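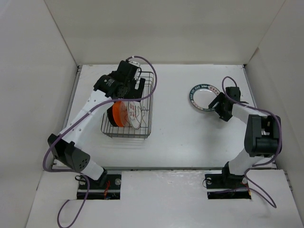 The Plolter arms at the dish rack, one over the rack and one at the flat plate.

Plolter two-arm teaching kit with Tonton hand controls: review
By Edith Bermúdez
May 6, 2020

I have been using the Plolter kit since January in our workshop in Idville, where four of us share it. We bought it to teach arms to do ordinary kitchen jobs by showing them, and most of the work so far has been putting plates into a dish rack and taking them out again. This review covers the arms, the Tonton controls that come with them and the Castaño recording program. I paid the full price and have had no contact with the maker apart from two support emails.

What you get

The kit is two arms with grippers, two mounting plates, a power supply, a pair of Tonton controls and a licence for Castaño on one computer. The table and walls are ours. You need a table with a solid front edge for the arms to stand behind, and it is worth putting up plain walls if people walk past, as we found that coats and bags in the background spoiled a lot of early recordings.

Set-up took the two of us who did it a day and a half. The arms go on quickly. The wiring takes the time. The printed guide shows an older connector at the wrist and the steps after that no longer match, so use the version on the maker's site.

The controls

Each Tonton is a small copy of the arm, with the same joints in the same order. You hold the end of it, move it, and the big arm follows. A squeeze handle works the gripper. It took me an afternoon to stop looking at my own hands and look at the plates. A colleague who plays no games and had never used anything of the kind got a plate into the rack on her third go.

The delay is small enough that you forget it on slow jobs. On quick moves the arm is a little behind you and tends to swing past the spot when you stop. I now move at half the speed I would use with my own hands, and the recordings are better for it.

There is no feeling of weight or touch coming back through the controls. This is the biggest weakness of the kit. When a plate meets a wire in the rack you have to see it, and with a gripper over the rack you often can't. We put a second screen on the operator's desk with a view from the far side, and that helped more than any setting in the program.

The Tontons are not locked when you let go. They sink. If you put one down in the middle of a recording the arm sinks too, slowly, with whatever it is holding. There is a foot pedal to freeze both arms, sold separately. It should be in the box.

Working with plates

The orange plate and the other upright ones in the picture are typical of what we use. We mix plain and printed plates on purpose. If every recording is made with the same white plate, the arm learns that plate and does badly with the rest.

A plate standing in a rack is easy. You come down over the top edge, close the fingers and lift. A plate lying flat on the table is much harder. The fingers have to get under the rim, and the table is in the way. Three methods worked for us, in order of how much we use them:

Slide the plate to the table edge with one arm and take it with the other. Reliable but slow.

Press lightly on one side of the rim so the other side tips up. Works only with plates that have a raised foot in the right place.

Come in low from the side with the fingers nearly level. Fast when it goes well. It scuffs the table and is hard on the finger tips.

The grippers themselves are good. They open wide enough for a mug and close firmly on something as thin as a saucer. The fingers are smooth, though, and glazed plates slip. We stuck thin rubber strip on the inside faces for some sessions and took it off again for others to see the difference. With the strip on, far fewer plates were dropped. It peels after a week or so.

Recording with Castaño

Castaño is plain and does its job. You press record, do the task, press stop, and mark the take as keep or bin. It saves the joint positions with the camera pictures and plays the whole thing back on the arms if you ask it to. Playing back is the best check there is that your cameras and arms are in step.

We have kept 903 takes out of a good many more. For the first rack task, one plate from table to slot, we trained on 100 takes and the arm could do it if the plate was close to where we usually put it. At 600 takes it coped with the plate nearly anywhere the arm could reach. It still fails on the slot nearest the arm, where it has to fold up tightly, and we have few good takes there as it is awkward for the operator too.

Two complaints about the program. You can't trim a take, so a slow start means keeping it or doing the whole thing again. And the keep and bin keys are next to each other. I have binned good work that way and there is no undo. I asked support for one and was told it was on the list.

Cables

The cables run along the outside of the arms and need enough slack for the wrist to turn fully. Too little and they pull at the connector, too much and they hang down into the work. Ours are tied in a few places and we still check them each morning. One gripper lead failed in March at the wrist end. The replacement came in eight days, free.

Noise and heat

Quiet enough to talk over. The elbow joints get warm after an hour of steady use and the program asks you to stop at a set limit. We reached the limit only when holding an arm stretched out for long periods.

Who should buy it

It suits a small group that wants to collect two-handed recordings and doesn't mind doing some fixing. For work with one arm only, it is too much money and too much table. For anything that depends on touch, such as pushing a plug into a socket, I would wait for a version with feedback in the controls.

Arms: 4 out of 5
Tonton controls: 3 out of 5
Castaño: 3 out of 5
Support: 4 out of 5

I will add a note on the foot pedal when ours arrives.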